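Section 4: Setting up the Drimton drip timer

Okay, you've got the hose laid out and the pressure reducer on. Now we get to the timer, my favorite part of the whole kit, because once it's set you can go away for a week in May and your beans won't notice.

I run mine off the outdoor tap behind the shed at Mundstead, and everything in this section is written from that setup. If your tap is on the house wall you'll have an easier time than I did!

1. Close the tap all the way. Then open the end cap on the hose and let whatever is sitting in the line run out.

2. Pop the battery door on the back of the timer and put in two fresh AA batteries. The little spring goes to the flat end, same as everything else. The screen should blink 12:00.

3. Check that the rubber washer is sitting flat inside the top collar. Mine came folded over in the box and I spent a whole evening blaming the tap.

4. Screw the collar onto the tap by hand. Go snug, then stop.

Caution: no wrenches, please. The collar is plastic and it will split right along the thread. I've done it, and the replacement part (number 224 in the Cieślak spares list) took ages to show up.

5. Hold CLOCK until the hours blink, set the time with the plus and minus buttons, then press CLOCK again to save it. Watch the AM/PM mark in the corner - it's tiny.

6. Press START and pick your first watering. I use 5:30 in the morning, early enough that the soil gets a good drink before the sun is on it.

7. Press RUN and choose the minutes. For my two long beds I settled on 37 minutes. Pots need a lot less, so try 7 and poke a finger in the soil afterward.

8. Open the tap fully, then press MANUAL. You should hear a click and then water moving. Walk the line and look at every dripper while it's running.

Note: if you hear the click and get no water, the filter screen is probably clogged. Shut the tap, unscrew the bottom fitting, rinse the screen and try again.

Note: the low battery warning is a small triangle. When mine shows up I swap both batteries that day. The clock resets when you do this, but the start times stay put (on my model, anyway).

Caution: bring the timer indoors before the first hard frost. Shake it out, leave the valve open and store it somewhere dry with the batteries out.

If you have a second zone, put the Gutside splitter between the tap and the timer, and give each zone its own start time so they never run together. I leave a gap of ten minutes between mine. The splitter levers are stiff for the first few days, then they loosen up nicely. Section 5 has the layout for two zones, plus the rain sensor if you bought one.

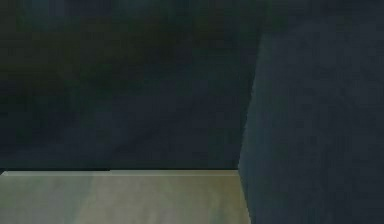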